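Search the help pages Go

Print this page | E-mail this page

Coat rack leans over when umbrellas hang on it

Nanna Hafstein

Hello to all. In January I bought a standing coat rack, the model is called Skisard. It has one metal pole, a round base and curved hooks at the top. With coats it was fine as long as I put them on opposite sides. Now the rainy weeks have started and my family hangs umbrellas on it too, and the rack began to lean toward the door. On Thursday it fell completely and made a mark on the wall paint.

We have two long umbrellas and several folding ones. I do not want to buy a separate umbrella stand because our hallway is very narrow and the door already opens almost against the rack. I would like to know if there is a good way to hang umbrellas on such a rack, or if I should make the base heavier. I also worry about the water, because the floor is old and it has stains already.

The folding ones with a big loop handle are the easiest, they go over the hook and stay there. The ones with only a thin wrist string slide off all the time when somebody closes the door.

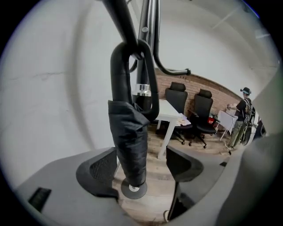
Kojo Darko

First check if the pole is screwed tight into the base. Mine was leaning for one whole winter and I blamed the coats, but the screw under the base had become loose. Lay the rack down on a blanket, turn the base by hand and see if it moves. If it does, tighten it from below and try again before you spend any money.

After that, put the heavy things low and close to the pole, if your rack has lower hooks. A long umbrella weighs more than 400 grams, and on the end of a long hook it pulls quite strongly. I hang one on each side – never both on the door side. For the weight, I put a flat exercise disc with a hole over the base. It is not beautiful but the boots hide it.

Zewditu Derese

I agree with the screw. About water, please do not hang an umbrella there when it is still dripping. Shake it outside, open it in the bathtub for a while, and fold it only when it is dry. If you close it wet and tie it tightly, the cloth starts to smell and the metal parts can rust. For the floor I use a plant saucer beside the pole, and I empty it in the evening.

For the thin strings, a simple curtain ring works well. Tie the string to the ring and hang the ring on the hook.

Telmo Robles

just get a wall hook

Print this page | E-mail this page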